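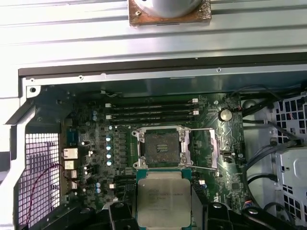 Old Dell, new paste, Wednesday night

Quick one because it's late and I still have dishes. Finally got into the old desktop. The one that's been under the desk since we moved, humming like a fridge and shutting itself off halfway through anything bigger than an email. Rosemarie Ehlers gave it to me when her office cleared out and I promised her I'd do something useful with it. So. Doing something useful with it. Slowly.

Plan was simple. Side off, cooler off, chip out, clean up, new paste, memory back in, done before dinner. It was not done before dinner.

The cooler

Screws came out fine. Cooler did not. The old paste had set like grout. I ran the machine for 20 minutes first to warm it up (unplugged it after, obviously) and then twisted a tiny bit left, a tiny bit right. Don't pull straight up. I did that on my last one and the chip came with it, and my stomach went through the floor.

Took the memory out too, all of it, which you don't strictly need to do. I just like the room. Sticks are in an egg carton on the bookshelf, in order, with a note taped to the lid. Best storage I own.

The socket

This is the part that makes me hold my breath. Lever down and out, plate up, and there's that little field of pins staring at you. Every one of them matters and they're so small. I've bent pins before on a board I bought used off a guy in Briltitz and spent a whole evening with a sewing needle and a magnifying glass. Never again hopefully.

Things I would tell myself before starting:

Take your sweater off. Sleeves catch on everything in there.
Phone picture of the cables before you unplug any of them. I forgot. Again.
Put the screws in 2 cups, one for the cooler and one for everything else. They look the same and they are not the same.
Coffee goes in a differnt room.

Cleaning up

I had a bottle of Rurnulent, the contact cleaner stuff, left over from fixing the doorbell. Works ok, smells awful, window open the whole time. On the chip itself I went with plain alcohol and a coffee filter and it came up nice and shiny after three or four goes. Old paste gets everywhere though. On my thumb, on the table, on the dog's ear somehow.

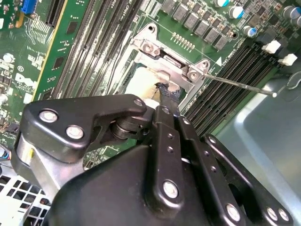
Go easy with cloth anywhere near the pins, is what I keep reading and what I keep telling people. A loose thread is all it takes. Dab, don't rub, and if it grabs then stop and lift straight up. I'm a lot braver with the lid of the chip, that thing is just a slab of metal and you can scrub away.

Dust was the other half of the job. I took the fan out on the balcony and went at it with a paintbrush and the neighbors probably think I'm sanding furniture. A gray mat of it came off in one piece. No wonder it kept shutting down.

Coin battery next. It's cheap and the clock has been wrong as long as I've had the thing, always waking up thinking it's some January. Rimley hardware has them by the register so I'll grab one when I go in for lightbulbs.

Where it stands

Not back together yet. Paste is here, a small tube, cost more to ship than to buy. Want daylight for putting the chip back so that's tomorrow morning before work if I get up. Then the memory, then the cables, from memory (ha) seeing as I have no picture.

If it boots it's going in the kitchen for recipes and music. There's a spot next to the Talavera bowl that's the right width, I measured. If it doesn't boot I have a very clean paperweight and Rosemarie doesn't need to hear about it.

Also does anyone have a spare side panel screw, the thumb kind? Started with 2 and now theres one. Checked the rug. Checked the dog. Will pay postage up to 50 cents, big spender.

Ok dishes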